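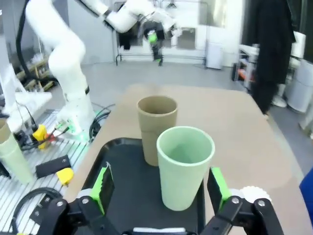

People who hear that I write about automation ask me one question more than any other: when will a machine do my housework? I have tried to answer it in this blog since November, and my answer becomes longer every time. My present opinion is that we look too much at the big chores, such as laundry and floors, and too little at the small ones which fill the day of anybody who keeps a house or a café. Take a green cup and a tan cup, standing close together on a black tray. To put them on a table, in the right place and the right way up, is work that any child of six can do after one explanation. For a two-finger gripper with green pads it is a serious job. The green cup stands partly in front of the tan one, so the robot must decide which to take first, and the open fingers need some room on both sides of the cup they are going to close on.

I should explain why I care about cups. Before I began to write, I worked for a long time in the breakfast room of a small hotel in Dukeston. On a full morning in high season we put out up to 700 pieces: cups, saucers, spoons, small plates, glasses for juice. I was not fast in the beginning. After a month I did not think about it at all, and I could carry a full tray and at the same time listen to a guest who complained about the heating. I did not call this a skill. I called it the boring part of the job.

Now I think it was a skill, and a rather deep one. When you take a cup from a tray, the weight of the tray changes. When you put down a saucer on a tablecloth with a fold in it, you feel the fold through the saucer, and you move your hand a little without any decision. You hold a thin glass differently from a thick mug, and you hold a paper cup differently from both. A machine needs to get each of these things from somewhere, either from its sensors or from the many demonstrations it has learned from.

In my last post I wrote about the vacuum robot in our apartment building, and several readers wrote to me that a vacuum robot does not count. I agree with them partly. It never has to hold anything. It can bump into the leg of a chair and turn around, and the chair is not damaged. Holding is another world. If you hold a cup too softly, it slips. If you hold it too hard, and it is made of paper, then you have a flat cup and maybe coffee on the table as well.

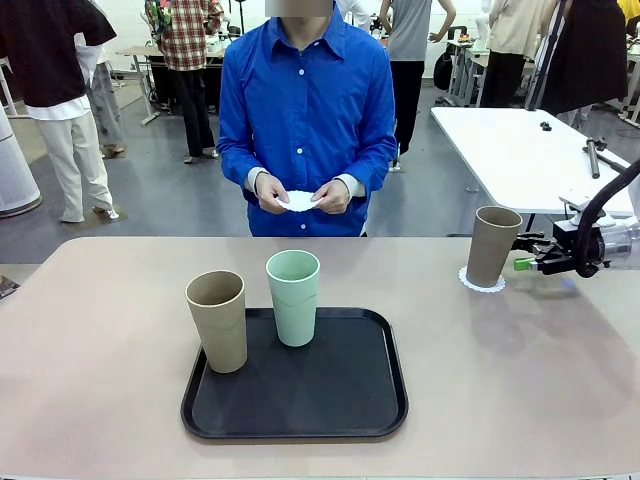
A tan cup on its paper doily, with the gripper closed around the lower part of it.

I like this task very much because there are two kinds of object in it. The cup has a shape which a gripper can work with. It is upright, it is the same all the way around, and it does not matter from which side you come. The doily is a much worse customer. It is thin and flat, and its edge is full of little points. Try to pick one up from a smooth table with only two fingers. Most people push it to the edge of the table first, or lift it with a fingernail. When I bought a pack of doilies to test this at home, I dropped the first three, and two more came up together because they were sticking to each other.

So when somebody asks me if a robot can set a table, I ask them back which part of the table. For cups I am optimistic. For paper I would still call a person, and here the person in the blue shirt is holding the doily with both hands, as I would also do it. I do not see this as a defeat for the machine. In our breakfast room it was also normal that one of us did the paper and the cloth, and another came behind with the heavy things.

The distance between the cup and the doily matters too. A guest does not want a cup which stands half on the paper and half beside it. It will not fall, but it looks as if the person who did it was angry. To judge this, you need to see the doily from above while the cup is already in your hand and hides a part of it. I never noticed that my own cup was in the way until I began to read about how robots see. 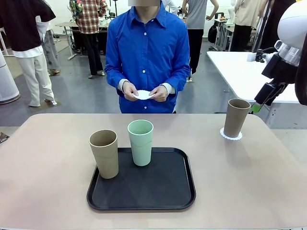

Two cups on the tray, one on the table, and the robot arm just above the back corner.

Then there is the question of speed and money, which readers like less, but I will not leave it out. A friend who runs a lunch place called Escobar made a calculation for me with her own numbers. In her place the tables are set and cleared 285 times in a normal week. She told me that a machine which does one table very well, but needs a person standing next to it, does not help her. She must pay for the person anyway. She would be interested in a slow machine that works alone in the evening, when the room is closed and no guest is waiting. If it takes the whole night for the whole room, then let it take the whole night.

I find this a very sensible wish. In a home it is the same. I do not need my breakfast table to be ready in two minutes. I need it to be ready at seven in the morning, and the machine can start at midnight for all I care – on condition that it does not wake me up by dropping a cup.

What I would not accept is a mistake that grows. If a person puts one cup badly, she sees it and corrects it. If a machine puts one cup badly and continues with the plan, then the second cup can hit the first one, and so on until the floor. For me, the ability to notice and repair is worth more than a beautiful movement. I would look for it in any demonstration before I looked at anything else.

Some of you asked for a post about dishwashers, loading and unloading. I have begun it. It is now 3000 words long and I am still at the cutlery basket, so please be patient. Before that I want to go to Rurkside, where a shop that packs gift boxes has changed its packing bench, and I am told that they still fold the tissue paper by hand.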